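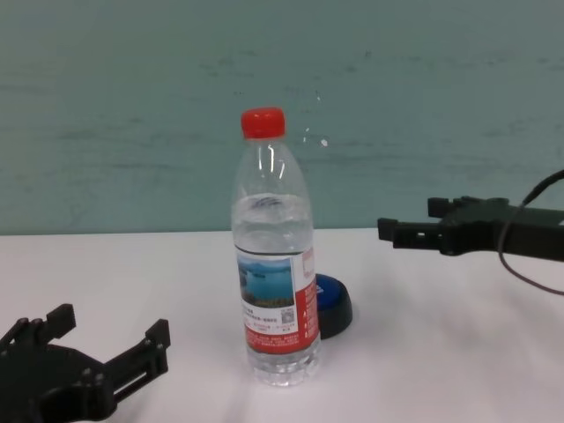
You're not throwing that out, are you, there's still water in it, Nour called from the hallway before I'd even got my coat off. I wasn't! I was only looking at it. But that's how the evening started, with the two of us going on about water bottles for the better part of an hour, and now it's late and I'm writing it down because my head's still going.

26 March 2008. Grey all day, rained on the way home, bus packed.

So, bottles. I have decided I'm a person who never finishes one. I open it, I drink a bit, I put it down, I wander off and do the washing up or ring Mum, and by the time I'm back I've gone off the idea and want tea. Nour says it's a disgrace. She grew up with her nan's big clay jar by the door and a tin cup on a string (I've heard a lot about that tin cup) and she thinks paying for water is the silliest thing going. I said it was a nice label, with the lake or the sea or whatever it is, and she said I'd paid for a postcard then. 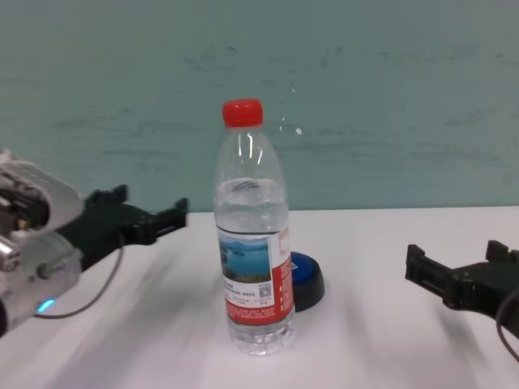 She's got a point about the money, mind you. Omar buys his by the carton from the Semaan shop on the corner and he told me he keeps all the receipts, and he'd worked out that he spent 179 dollars on it between September and now. On water! With a perfectly good tap in the flat! He did look a bit sick saying it. Then he went and bought another carton, so I don't know what the lesson was.

I do like a red cap, though. I've always been drawn to the colour of the cap more than anything, which I admitted to Nour and regretted straight away. When I was little we had a jar of them on the windowsill at the Wedton house, all colours, and my brother and I used them for draughts and for feeding the dolls, and Dad trod on one in his socks and the whole jar went in the bin the same day. I still think about that jar. I had a proper gold one in there off a bottle of something from a wedding.

Anyway, we agreed on a few things. I'm to fill the jug at night and put it in the fridge, and take the old flask to work again — the dented one, if I can get the smell of soup out of it. Thảo reckons bicarb and hot water, leave it overnight with the lid off. Raíssa at work swears by rice, you shake it about like a maraca. I might try both. Not together. 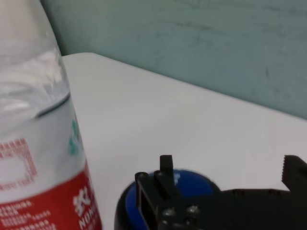

And I'm allowed bottled for long trips only. I did try to argue for headaches as well and got nowhere. The trouble with the tap here is it tastes of swimming pool until you've let it stand, and I never remember to let it stand, so that's the whole plan resting on me remembering something. We'll see. I've stuck a note on the fridge that says JUG and nothing else.

Reading the small print on labels is another thing I've picked up, by the way. I like the minerals. I couldn't tell you what a single one of them does but I'll stand there in the shop mouthing bicarbonates to myself while people try to get past me to the milk.

Supper was eggs again. Must ring Kaede back about Saturday, and find the bottle brush, which I think is under the sink behind the paint. Jug's in the fridge. Lid's off the flask.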